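Dos brazos y un banco tapizado

En el taller compartido de Zerouali, al fondo de una nave que antes fue imprenta, hay una máquina que lleva desde mayo aprendiendo a doblar ropa. La ha montado Dineo Motaung, electricista de mantenimiento, en las horas que le deja el trabajo. La llama Umus, que era la palabra escrita en la caja donde llegaron los primeros motores.

Motaung no empezó con la idea de construir un robot doméstico. Quería un solo brazo que le sujetara las placas mientras soldaba. Lo terminó, lo usó unas semanas y le sobró material para otro. Con dos brazos sobre la mesa, uno de los socios del taller le preguntó si podrían doblar una camiseta. No pudieron. La primera se quedó enganchada en un tornillo y hubo que cortarla.

—Una pieza de metal está donde la dejas —dice Motaung—. La tela no. La coges por una esquina y cambia entera.

Umus consta de dos brazos iguales, con pinzas negras de dos dedos, y una cámara colocada en alto que mira hacia la superficie de trabajo. El bastidor es de perfil de aluminio. Las articulaciones se imprimieron en el propio taller y se han rehecho varias veces, sobre todo la muñeca derecha, que cogía holgura. El cableado es la parte que mejor conoce y también la que más tiempo le ha costado, porque cada giro del hombro tiraba de los conectores. Ahora los cables bajan por dentro de una funda textil que se cambia en unos minutos.

El programa que mueve los brazos se llama Flimeo y lo escribió con ayuda de otros dos socios. Funciona por imitación: una persona maneja los brazos a distancia con un par de mandos, el sistema guarda los movimientos junto con lo que ve la cámara y después intenta repetirlos por su cuenta. La primera tanda fue de 84 demostraciones, todas con ropa de deporte. Motaung entrena a un equipo infantil de baloncesto y tenía equipaciones de sobra.

La elección trajo problemas. El tejido deportivo resbala, pesa poco y se cierra sobre sí mismo. Los pantalones cortos son peores que las camisetas: la goma de la cintura se enrosca y tapa el borde que hay que agarrar. Flimeo lo resuelve por pasos. Primero busca la cintura, luego intenta extender la prenda y solo entonces dobla. Si la tela queda torcida, la suelta y vuelve a empezar — a veces tres veces seguidas.

También hubo que pensar en la superficie. Sobre la mesa de melamina las prendas patinaban. Probaron con una manta, que se arrugaba con la ropa, y con una alfombrilla de goma, que frenaba demasiado. Lo que se quedó fue un asiento acolchado con funda gris, contra la pared. La tela agarra lo justo y el relleno cede cuando la pinza baja más de la cuenta.

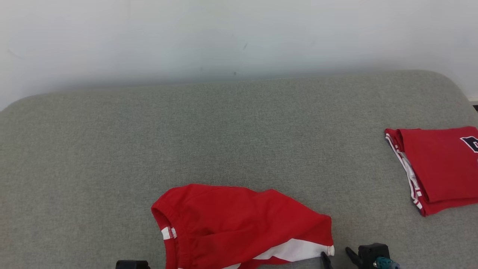 Unos pantalones rojos por doblar y, a la derecha, otra prenda roja ya plegada. Abajo asoman las pinzas.

Doblar un pantalón le lleva a Umus alrededor de 8 minutos, mucho más que a una persona. Motaung no tiene prisa con eso. Le preocupa más la ropa oscura, que la cámara distingue mal, y los cordones, que se meten entre los dedos de la pinza. Ha cambiado las puntas por otras más finas, copiadas de unas que vio en Jolance, el taller vecino, donde fabrican utillaje para encuadernar.

Los planos están en una carpeta junto a la puerta y cualquier socio puede fotocopiarlos. Dos personas han empezado ya su propia versión, una de ellas con un solo brazo. Motaung les presta los mandos los días que no graba. Lo siguiente en su lista son las toallas, y para eso necesita un banco más largo.

Comentarios

Marta_R
¿Qué motores lleva en el hombro? Yo monté un brazo parecido y se me calentaban a la media hora.

julián
Lo de la funda textil para los cables lo copio. Con cadena portacables no hay manera en algo tan pequeño.

Pilar G.
En mi casa los calcetines siguen siendo el problema. ¿Los han probado?

Contacto | © Todos los derechos reservados | Volver arriba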